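Kinia Recipe Notes

Kinia is a set of 1150 home recipes typed up from handwritten cards and notebooks. It is meant for people who study how home cooks write down amounts, times and steps.

Contents

recipes.csv has one row per recipe, with title, servings, ingredients and method.
units.csv lists every spoon, cup and handful as it was written, next to a metric value where we could work one out.
notes.txt holds margin notes that did not fit anywhere else.

Of the recipes, 833 give an oven temperature or a stove setting. The rest leave it blank, and so do we.

Known problems

Two notebooks share the same page numbers, so use the recipe ID to look things up. Spelling is kept as written. "Butter, size of an egg" has no metric value yet.

Changes

April: fixed four duplicate rows, split servings from yield.

Contact

Ga-eun Ok keeps the files. Send corrections with the recipe ID in the subject line. 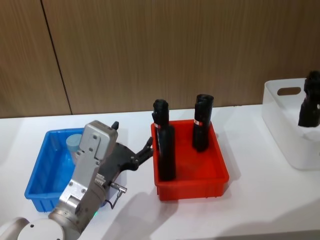
Ibrahim Abubakar: Could the egg-size butter get a range in units.csv? I have three recipes that use it and I've been filling in my own number each time.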